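Packing bench helpers wanted at Skultport

Do you like a clear table and a neatly closed box? Then we'd love to hear from you! Skultport is looking for people to join our small-parcels bench at Irkgate this August, sorting phones and other small electronic devices and getting them boxed for their next owners.

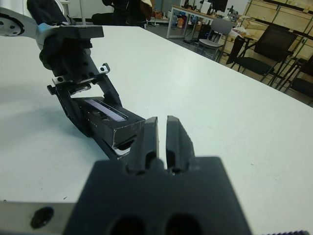 Most of the day is spent at big white tables, checking that screens light up, finding the right box and deciding whether a worn one can go round again. It's calm, handy work, and the people are lovely (the biscuits are good too).

What you'll be doing

Looking over boxes for scuffed corners and tired tape

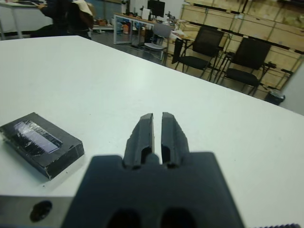

Matching each device to its box and its label

Keeping the bench tidy for the next shift

Shifts start at 1030 and run to 20 hours a week, with 2 paid training days first. No experience needed, just careful hands.

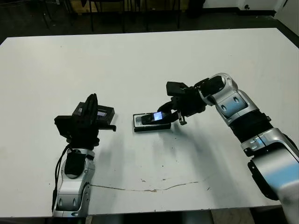
Merja Toivonen runs the bench and will happily show you round beforehand. To apply, send a few lines about yourself to Fereshteh Dehghan at the Irkgate office, and tell us which mornings you can't do.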